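Community Clothing Room: progress report to the Engelhardt fund
18 November 2021
Prepared by Parveen Kazmi, coordinator
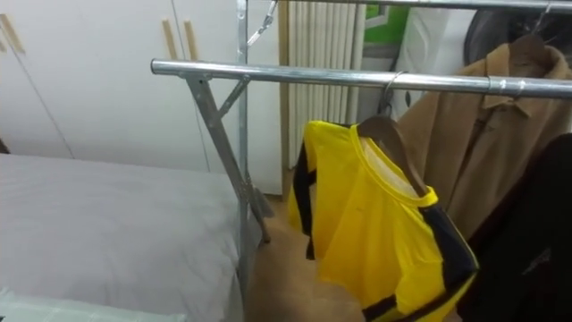 The first stage of the grant is now spent and the room is open! When I last wrote, in September, we had a lease, a broom and a pile of bags that reached the light switch. We now have a proper little room where people can look through clothes on hangers, hold a coat up against themselves and take their time over it.

What the money has gone on

Racks and hangers were the biggest item. We went with chrome racks in the end, after pricing flat-pack timber ones from Plamimex that would have swallowed the shelving budget as well. The racks have rails at two heights, and we keep the lighter things such as sports tops and shirts on the front one and coats on the one behind. It took us a couple of goes to get there. With everything on one rail the coats swallowed the T-shirts and people simply gave up looking.

We bought 200 hangers, all wooden. I know the application said plastic, and I did ring your office before changing it. The wooden ones hold the shoulders of a heavy coat far better, and the supplier, Stimon, let us have them at the trade price, so the line came in on budget. The receipt is in the folder with the others.

Still to buy: a full-length mirror, a better steamer (ours spits) and a curtain for the changing corner. Quotes for the mirror are attached.

Sorting and stock

Donations have been wonderful, and a bit lopsided. We have more sportswear than we ever planned for, much of it in very good colours, and it goes quickly to the teenagers and to parents kitting out kids for weekend sport. Men's work trousers and anything in the larger sizes are gone almost as soon as they are hung. Winter coats came in early and we have decided to keep a few out all year, as several families have asked for them for relatives heading south.

Every item is checked for stains, missing buttons and broken zips before it is hung. Things that need a small repair go in the mending tub, and the Hitness sewing group takes the tub home on Tuesdays and brings it back full of finished work. They have mended 38 garments so far, including a lined jacket I would have sworn was beyond saving.

Visits

We have had 100 visits since opening, against the 30 we put in the application for this period. Some of those are the same people coming back, and I am very happy about that — they bring a sister or a neighbour, and quite often a bag of things their own kids have outgrown. The visitors' book is by the door for anyone who wants to write in it. A favourite entry reads "felt like shopping", in very small handwriting.

What has been harder

Space. The room is small and two prams are a traffic jam. We have moved the sorting table into the hallway during open hours and that has helped, though the hallway is cold first thing and the sorters would like a heater. Size labels are another headache, with so many cut out or faded, and we now pin on our own paper tags.

Next stage

We would like to add a second opening each week, in the evening, for people who can't get here during work hours. There is no extra rent involved, only power and a key holder. Shoes are the other big request, and I will send a separate costing for a low shoe rack once I have measured under the window.

You would be very welcome to come and see the room for yourselves. Mornings are best if you want to talk, and afternoons if you want to see it busy.

Parveen Kazmi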